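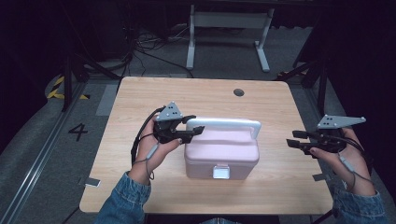 Pink storage box with a carrying handle.

Grajales Mending Library
Progress report to the Skustetora Fund, second period

We have had a wonderful few months and there is a lot to tell you! When we last wrote, in May, the library was open in Pamville only and we were still short of darning needles. Both of those things have changed.

The big number first: people have brought in and mended 1366 pieces of clothing and household linen. Jeans are far ahead of everything else (knees and inner thighs, mostly), then school sweaters, then pillowcases. We had planned for coats and hardly saw any, though we expect them once the weather turns. The button jar is going down faster than we can fill it, so buttons will have their own line in the next budget.
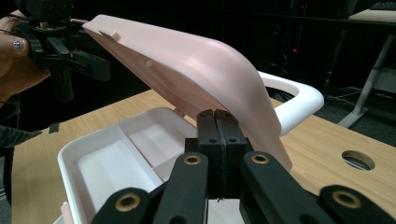

PAMVILLE, 29th July

Lending. The kits you paid for are all in use. There are 100 of them, each with needles, thread in eight colors, pins, a thimble, small scissors and a printed guide, and they have been borrowed 862 times between them. Most come back with everything inside except the pins. We now send them out with safety pins as well and ask for the pin count only when someone borrows a second time. Black and navy thread runs out first every week, so we buy those on large cones and wind our own.

Classes. We ran 11 evening classes, up from the four we promised. Patching filled up within a day of being announced, and we repeated it twice. Zippers were harder. Two hours is too short for a beginner to take out an old zipper and put in a new one, and several people went home with half a skirt. From now on zippers will run over two evenings, with the first spent on nothing but unpicking and basting.

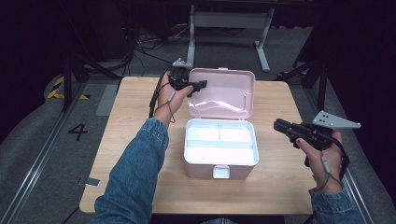
Photo: Grajales Mending Library

Urkia. Opening a second site in Urkia was the part of the plan we worried over most, and it has gone so well that we're a bit giddy. The room is above the bakery, it has north light, and the landlord let us paint. We open there two afternoons a week. The stairs are steep, and for anyone who can't manage them we take in mending at the bakery counter and bring it back down the same way. We would love a ground-floor room in time.

Spending is on plan apart from irons. We budgeted for one and bought three, as the first two dripped on everything, and we covered the difference from class fees.

We asked people who use the library what they would change, and longer hours came up again and again.
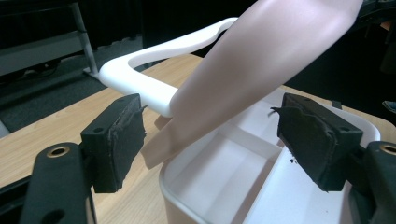 Aníbal Quispe: I'd open earlier, before my shift starts. I learned to turn a collar at the Pamville class and now I've done every work shirt I own, but I can never get there in time to swap thread. Also please teach sock heels. I have a bag of them waiting.

Sock heels are on the fall list. For the morning opening we would need a second set of keys and one more paid session a week, and the costs are set out in the attached sheet. We'd be glad to start as soon as you have had a look at it.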